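Home | Posts | Budget sheets | About | Contact

Planning the second round of gear

March 23, 2020

I said in the last post that I would put the equipment budget up once we had settled it. We have now settled most of it. The short version is that we are buying fewer big items and more small ones, and the arm has been pushed back to May at the earliest.

Our group wants to train a household robot to do tidying jobs: straightening a bed, folding a towel, putting a living room back in order. To do that we need a lot of recordings of people doing those jobs with their own hands, seen from head height. So the budget has two halves, the recording side and the robot side, and they compete for the same money.

Ekene Tijani and I went through the recording side first. Last year we bought two head-mounted cameras and shared them between everyone. That was a mistake. We lost whole afternoons driving a camera across Hitcombe to whoever had booked it. This time we are buying six, with a spare battery and two memory cards for each. The mounts come from Uvgate and cost $60 apiece, more than I wanted to pay, but the cheaper ones slid down the forehead when you leaned forward. Most of the jobs on our list involve leaning forward.

Storage is the item I got wrong in the first draft. I had allowed for one large drive. Morenike Onyeka pointed out that one drive is no backup at all, so there are now two, kept at different addresses, plus a small one for carrying files back and forth. She also made me add a line for card readers. I had forgotten those completely.

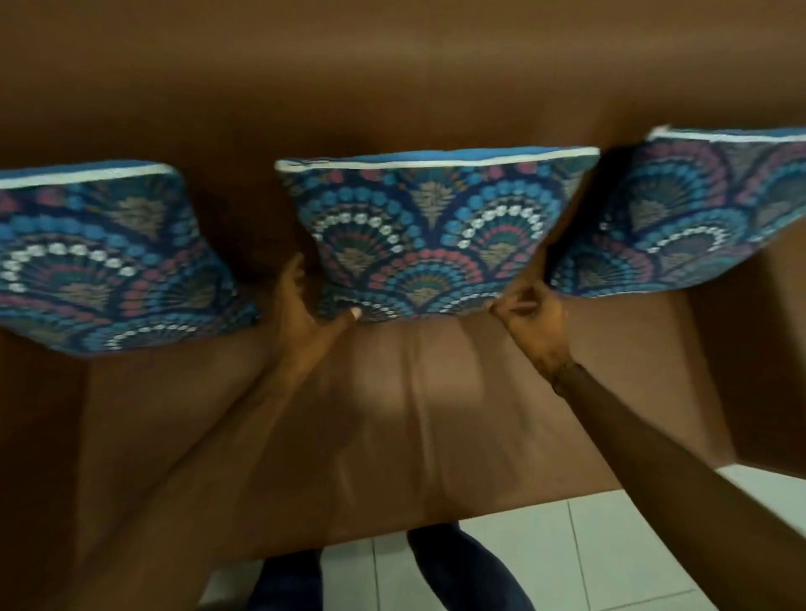

The next question was props. Fahad Kakakhel wanted a proper list of household things to buy so that every home had the same set. I was against it. People's own furniture and linen are already in their homes and cost us nothing, and a robot that has only met one style of bedspread is not much use to anyone. We agreed on a small prop fund of $115 for the whole round, to be spent on things that get worn out or that a particular task calls for. Receipts go to Benvinda Rocha, please, and not to me.

On the robot side, we had quotes for two arms. Both would lift a folded blanket or a full laundry basket lid without trouble. The difference was in the gripper. The Koturbridge one comes with hard parallel fingers, and soft fingertips are an extra. The Iyamu one includes soft pads but has a shorter reach, and on a deep couch the reach matters. We measured a few couches to check. I would sooner pay extra for fingertips than find out we can't get to the back of the seat.

Neither quote included a stand, freight or a spare set of cables. If you are doing your own planning, ask for those in writing. Freight alone moved one quote from under our limit to over it. Ladi Sani also suggested we ask what a replacement finger costs and how long it takes to arrive. One supplier answered the same day. The other took seven days and sent a brochure.

So the order is going in like this. Cameras, mounts, batteries and cards now. Drives next, once I have compared prices again. The arm waits until we have enough recordings to make it worth switching on - I don't want it sitting in a box while the warranty runs down.

There is a bit left over that I have not assigned to anything. Ekene wants better lights. I would like to hold it back for repairs, and we will probably argue over it at the next meeting.

Recent posts
What we spent in the first year
Choosing a head mount that stays put
Labelling files so other people can find them
Notes on borrowing a workbench

Contact | Copyright 2020 | Back to top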